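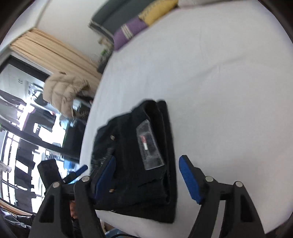
Folded black garment on a white sheet

Beltthorpe Burial Ground and Memorials Group
Minutes of the meeting held on July 15, 2024

Present: Chanida Sukprasert (chair), Mr Adell, Mrs Rundlow, Ms Abbasi
Apologies: none received

1. Minutes of the last meeting
Agreed and signed. The date of the Rundlow interment had been entered wrongly and was corrected by hand.

2. Book of remembrance
Ms Abbasi has finished checking the typed index against the old registers. It now holds 1,468 names. Two entries from the lower section could not be matched to a plot and will stay marked as unconfirmed. Families may ask for a spelling to be changed by writing to the clerk with a copy of the death certificate.

3. Notices on the chapel board
Mrs Rundlow asked how long death notices should be left up. Agreed: three weeks from the date of the funeral, then filed. Notices giving a family's home address will not be displayed.

4. Memorial benches
One new request, from the Adell family, for a bench by the east path. Mr Adell declared an interest and took no part. Approved, with the wording of the plaque to be sent to the chair before it is cut.

5. November service
To be held in the chapel at 3 pm. Names to be read out must reach Ms Abbasi two weeks beforehand. Mrs Rundlow to ask about the organ.

6. Any other business
The tap near the gate is dripping again. Mr Adell to report it.

Meeting closed at 8.40 pm.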